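Dresumcombe Football Club
Junior Goalkeeping and Finishing Program: progress report to the Flelthorpe Sport Fund

Reporting period: second quarter of funding, to the end of July
Prepared by: Olga Arancibia, program coordinator

1. Purpose of the grant

The fund supports weekly specialist coaching for players in the under-13 to under-17 squads. Two strands were approved: goalkeeping, led by Nahuel Ledesma, and finishing, led by Patricio Domínguez. The target for the quarter was regular attendance across both strands and a first round of recorded match data.

2. Delivery

Sessions ran each Thursday on the lower pitch, 90 minutes per session. Total player attendances for the quarter came to 321. One session moved to the Orellana Road hall when the pitch was closed by the council after heavy rain. The hall floor is too hard for diving work, so the keepers did footwork and distribution that evening.

The under-17 keepers have started on crosses. The under-13s remain on handling and set position, and will stay there until the end of the season. 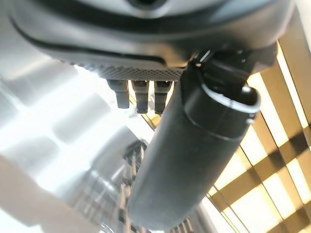
3. Match data

Shots are logged by a parent or substitute on the touchline, using a paper sheet divided into six zones. Sheets are entered into the Dotora spreadsheet after each round. The club has now logged 1,183 shots across all squads, for and against.

Early findings are limited. Most junior goals come from inside the penalty area, as expected. A large share of attempts from wide positions are taken first time when a pass was available. Patricio has changed the finishing drills to include a second runner at the far post. It is too early to say whether this has affected results.

Data quality varies. The zone boundaries were read differently by different loggers in the first rounds, and sheets from 7 matches have been set aside until they can be checked against the coaches' notes. A revised sheet with the penalty area marked in bold has been in use since the mid-season break.

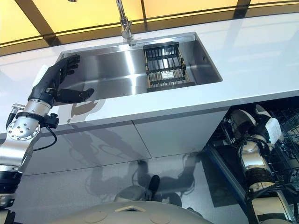 Shabani Mabula, after reading the draft, asked that the report be plainer about the under-15s: their coach has had them defending deep for most of the season, they take few shots, and comparing their totals with the other squads would be unfair to the forwards. He would prefer shots per entry into the final third. The point is accepted. Entries are not recorded on the current sheet, and a column will be added for the next quarter.

4. Budget

Coaching fees are on budget. Equipment is slightly under, as the rebound nets were bought second-hand. Hall hire was not in the original application and has been paid from club funds. We ask that the equipment underspend be applied to hall hire for the rest of the season.

5. Next quarter

Sebastián Figueroa will take the under-13 keepers while Nahuel completes his coaching licence. The revised sheet, with the new column, goes to all squads before the next round. The unchecked sheets will be corrected or removed before the final report is submitted.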